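Pliswood Pond Hockey Weekend: Frequently Asked Questions

Updated February 10, 2025

We're so glad you're thinking of playing with us! The questions below are the ones that land in our inbox most often. Read through them before you write, and if yours isn't covered, send it along anyway. We love hearing from new teams.

What kind of hockey is this?

Four-on-four, outdoors, no goalies. Each goal is a low wooden box with a slot at either end, so you have to keep the puck on the ice and pick your spot. Lifting the puck above the knee is a turnover. It's a passing game, and it's a blast to play even if you haven't laced up skates in years.

How many games does a team get?

Every team is guaranteed 5 games over the weekend. The top teams in each division keep going into the playoff rounds – and if you win the open division you skate for the Trender Cup on the big rink by the boathouse.

What are the divisions?

Open, women's, over-40, and rec. Rec is for people who play for fun, learned late, or haven't played in a league for a long time. If we think a team has signed up in the wrong division, we'll get in touch and talk it over before the schedule comes out.

How much does it cost?

Entry is $449 per team, no matter how many players are on your roster. That covers ice time, referees for the playoff rounds, a team photo, and chili on Saturday night's menu for every registered player (bring your own mug if you want seconds of the cocoa, it goes fast).

How many players can we have?

Up to seven on a roster, and you need at least four to start a game. Most teams bring six. Wind across a frozen pond is tiring in a way an indoor rink never is, so fresh legs are a gift! 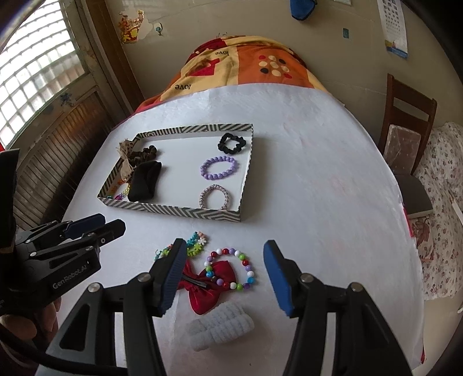
Can I play for two teams?

You can play for one team in each division you're eligible for. We can't move game times around to suit players on two rosters, so check both schedules with your captains first.

What equipment do I need?

Skates, stick, gloves, and a helmet with a chin strap. Shin guards are strongly recommended. Full cages are required for anyone under 18. Leave the shoulder pads at home, as checking isn't allowed in any division.

What happens if the ice isn't thick enough?

We measure all through January and post the readings on the ice page. If the pond isn't safe, play moves to the Grelell outdoor rink, which has refrigerated ice and room for two games at once. Games would be shorter there, but every team would still play its full set.

Is there somewhere to warm up?

Oh yes. The Brynjólfsdóttir tent is heated all day and has benches, rubber mats, and a skate sharpener. It holds 200 people, so please make room for teams coming off the ice.

Do spectators need tickets?

Watching is free for everyone. Dress warmer than you think you need to, and bring a blanket for the snowbanks. Dogs are welcome on a leash – just keep them off the playing surface.

When does the schedule come out?

One week before the first puck drop. Captains get it by email, and it goes up on the home page the same evening.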